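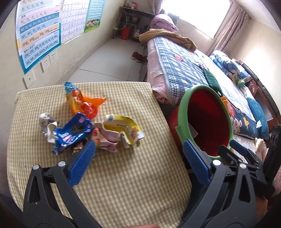
Kitthorpe Cricket Club
Selection and Grounds Meeting, Thursday, 7 p.m.

Present: Martti Hämäläinen (chair), Sajib Chowdhury, Eino Kuusisto, Kalevi Hämäläinen (minutes)
Apologies: Aleksi Kuusisto

1. Last minutes
Passed. Sajib noted that the sight screen was listed as fixed. It still leans.

2. Overseas player
Claltden have offered us their spare all-rounder for 3,000 for the season. Eino said his batting would carry us. Martti asked against whom, as the clips sent over all seem to come from one match. Sajib wants full scorecards for two seasons before any money is discussed. Agreed. Kalevi to write to Claltden.

3. Skumell bowling machine
The Skumell salesman quotes 1,000 and says players "typically see gains within weeks." No figures supplied when asked. Eino in favor. Martti pointed out that the last machine was used by the same two people until the nets closed. Held over to June.

4. Seixas match
Seixas chased 240 and won with 10 balls left. Eino blamed the pitch. Sajib observed that both sides batted on it. Four dropped catches were not disputed. Extra fielding practice before the return match, if people turn up this time.

5. Other business
Aleksi sent a note asking to open the batting. Martti will speak to him.

Closed 8:40 p.m.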